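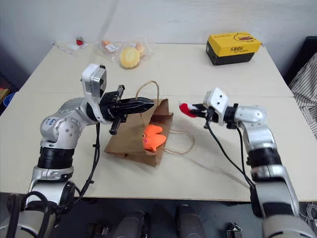 Two-Arm Packing Kit for School Clubs and Student Teams

Product page, Rernora Education

The kit is made for robot clubs that want to teach two arms to work together on one table. The first task in the course book is bag packing. Students put soft toys and small snacks on the table, lay a paper bag on its side, and program the arms to fill it. A bag with twisted handles is a good choice for the second level, when the task is to lift it.

What is in the kit

Two jointed arms with parallel grippers
Base with mounting parts
Cable set and power unit
Course book with 7 lessons, printed and PDF
Spare finger pads, one pair for each gripper

Toys, bags and tables are not included. Please use a light table with a flat top. If you join two tables, check that they have the same height, or the gripper can touch the edge at the seam.

Technical data

Reach of each arm: 600 mm
Weight of the full kit: 61 kg
Software: Godano Blocks for beginners, Python for advanced students

For the competition

The lessons follow the rules of the Pustorley Student Packing Challenge. In this event a team must pack a bag with mixed objects, and the bag may not fall from the table. Teams can train with the same objects at home, but the judges choose the order. Registration for the January round is made by the school, not through our shop.

From a club teacher

"My students at Oakley needed nearly two months until both arms stopped meeting in the middle. Soft toys were easier than we thought. The paper bag was difficult, it moves when you push something in it. I recommend to begin with lesson 3 again if the group is new." Anum Tarar, robot club teacher

Ordering

Order number: 794
Delivery is to the school address only. Please write the name of the responsible teacher on the order form. We can lend one kit to a school for a trial period, ask us for free dates.

Page updated August 23, 2026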